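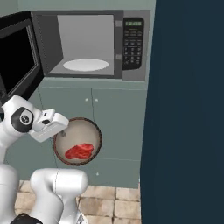

**Kustdale Textile Reuse Group – minutes, 2026-03-23**

Chair: Natália Correia

**1. Previous minutes**
Approved with one correction: the lining fabric donated by Treline is cotton twill, not canvas.

**2. Denim tote pattern**
The revised pattern was reviewed. Seam allowance on the side panels goes up to 3/4 inch, as the current allowance frays back to the stitch line on older jeans. Strap length stays as drawn. The base will be cut in two layers with the grain crossed. Needle size for the base seams is to be printed on the pattern sheet – members have been using whatever is in the machine.

**3. Thread**
Two polyester threads were compared on scrap seams. The Restenex spool held tension better on four layers of denim; the other looped on the bobbin side at the same setting. Agreed to order 20 spools, navy and tan. Cost to come from the pattern sales account.

**4. Patchwork from shirts**
Suksawat presented a layout using 14 shirts per lap quilt. Collars and cuffs are removed before washing, plackets after. Discussion on whether to interface the thinner fabrics. Left open until a sample block has been laundered three times.

**5. Printing**
500 copies of the tote instructions approved, black ink, folded once. Cutting diagram to be enlarged.

**6. Actions**
- Correia – amend pattern, send to printer
- Suksawat – sample block, both versions

Next meeting in May.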